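Orneck 600 folding utility cart: notes after a season on bad pavement

Reviewed by Charalambos Fragkou

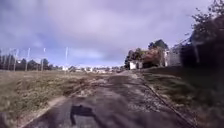 The route I use for wheel tests is a narrow asphalt path beside a field outside Kedanthorpe. Its near section is fairly smooth with thin cracks. Farther along, the top layer has broken up, and most of the width is gravel and loose grit. Leaves and dirt spill over from the grass on the left side, so a cart that drifts left will collect them in its axles. I bought the Orneck at full price and pulled it along this path most mornings through November.

Specifications as supplied

The frame is powder-coated steel tube. The bed is a single piece of coated fabric over four cross members. Rated load is 90 kg on a level surface. The wheels are solid rubber on plastic hubs, 130 mm in the front and the same in the rear. Folded length is 600 mm, which matches the model name and my tape measure.

Rolling on sound asphalt

Pull effort is low with the cart empty and increases evenly with load. I ran it with bagged sand at half the rated load and then at the full rating. Tracking was straight in both cases. The front axle pivots on a plain bushing with no damping, and at a fast walk the handle transmits a slight side-to-side shake. It stops if you slow down. The older Losow cart, which I still own, does not do this, but it has a heavier front end and a wider turning circle.

Rolling on broken surface

Performance drops on loose grit. The narrow front wheels push material ahead of them and then climb over it, and each climb reaches the handle as a jerk. At half load this is tolerable. At full load I had to lean into it, and twice the front axle turned and stopped the cart dead. Pulling from the center of the path helped somewhat. Wider wheels would help more. Orneck sells a wide set for the larger model, but the hub bore is different and they do not fit.

Small stones get into the gap between the rear hub and the axle bracket. They come out with a screwdriver. After the first two weeks I had a visible score line on the inside of the left hub, shallow enough to leave alone.

Edges and grass

The cart will go over a low raised border if taken square on. Taken at an angle, the inside wheel rides along the border and the bed tips. On rough grass it is usable when lightly loaded.

Wear

I logged 1,088 wheel-path crossings of the gravel section before taking it apart. The front bushing had measurable play. Tire wear was even. One fabric rivet had loosened and was replaced with a bolt and washer. The folding latch was unchanged.

Parts came from Giannakopoulos, who list the bushing separately. The drawing in the manual shows the spacer on the wrong side of the bracket. Fit it on the inboard face.

Verdict

Suitable for paved paths and light loads. For regular use on broken asphalt I would keep it under half the rated load or buy something with larger front wheels.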